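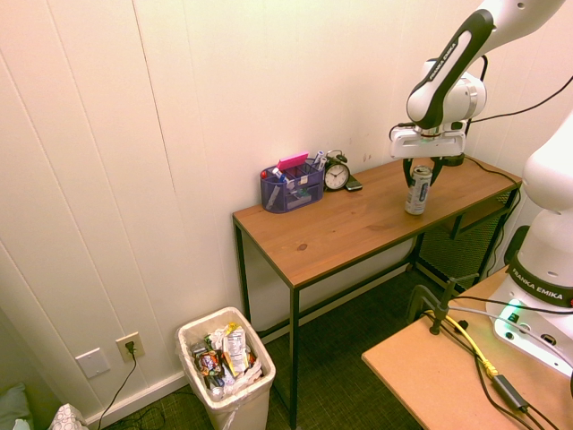
Pukia, 15/11/2022

Part 5: Teaching by remote control

I wrote this part after the October sessions, so it assumes you've already bolted the arm down and got Masex talking to it. If not, go back to Part 3 - I'll wait!

1. Check that the base light is green. If it isn't, stop and look up the colour in Part 2.

2. Pick up the Randon handset and hold it level. Press the side button once to take control, and let go of it whenever you want the arm to stay put.

3. Bring the arm over the table slowly and keep an eye on the wrist view in the left window.

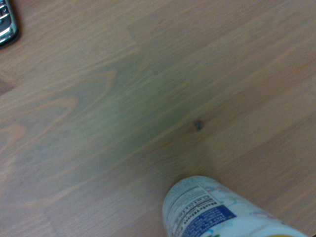
4. Press Record and do the task at an easy pace. I used to rush this bit and my demos were all jerks and wobbles, so take your time.

Caution: keep your free hand near the stop button the whole way through. Mine has never been more than a short stretch away.

5. Press Save, or Bin if you fluffed it (I bin plenty).

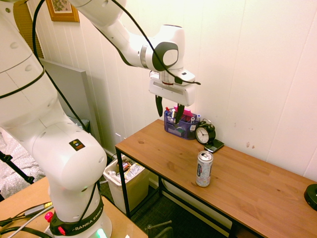 Choosing where things go matters more than I expected when I started. Give the thing you want picked up a bit of clear table all round, and keep tall stuff to the back. With the drink can out towards the front edge and the pen organiser back against the wall, you've got room to come straight down on the can with both fingers open. Move the can a little between demos.

6. Go back to the start pose and record the next one. Masex holds up to 2,000 demos in one folder, so you won't run out soon.
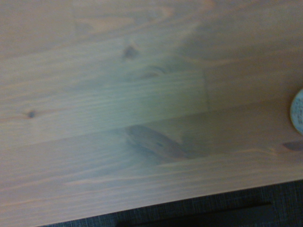

Note: if the wrist view lags behind your hand, close the preview in Masex and open it again. That clears it for me nearly every time.

7. When you're done, park the arm and only then switch off the handset.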